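Got my second shingles shot this morning at the Elora pharmacy. Arm is sore, typing this fast before the couch wins.

First dose was back in September. Quick, easy, 14 minutes waiting in the chair after. Second one hits harder, so they say. Chills already, a little. Drove over from Morrison becuase our clinic ran out again. More than 900 on the wait list, according to the front desk. For a small town!
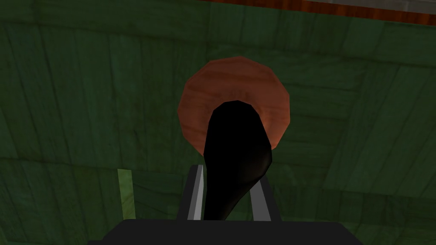

Nurley wrote in the comments last time that the second dose knocked them flat for a day and then was gone, and to drink water before, not after. Too late for that one. Had coffee.

Bill would of been $335 without coverage. Paid nothing. Check your plan first, mine needed a form.

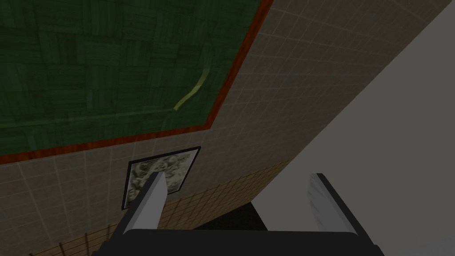

How long do you have to wait between the shots? They told me 2 to 6 months, and the pharmacy puts it on your card.

Ok, soup and bed. More tomorrow if I can lift the arm.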